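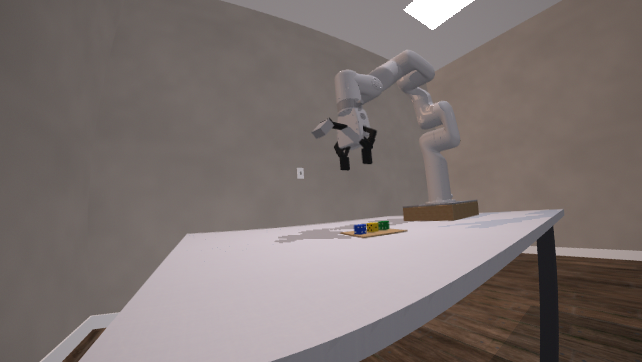 Members of the Moltcombe shared workshop have put a simulated version of their robot arm online, ahead of building the real bench in March.

The project, named Wonix, was started by Réka Győri and Vilmos Pálfi, who wanted to work out reach and gripper angles before drilling any holes. The virtual room holds a long white table, a wooden base block for the arm, a thin board and three small cubes in blue, yellow and green. The task is to pick up the cubes one at a time and set them down where they are wanted.

Győri wrote the control code at home over the fall. Pálfi modeled the room and the table. The scene files and 356 logged test runs are free to download from the workshop's site.

"The base height was the first thing we changed," Győri said. "On screen that takes a minute. In the shop it would have been a Saturday."
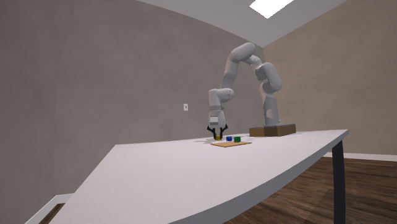
The simulated arm with its fingertips at the yellow cube.

Pálfi said the fingers still give the most trouble, as small errors in wrist angle matter most close to the tabletop. He is rewriting that part of the approach path now.

Parts for the physical arm have cost $1,336 to date, paid for by members. Latrice Boateng is cutting the base block. The workshop plans to run the same 30 cube layouts on both versions and post the results side by side.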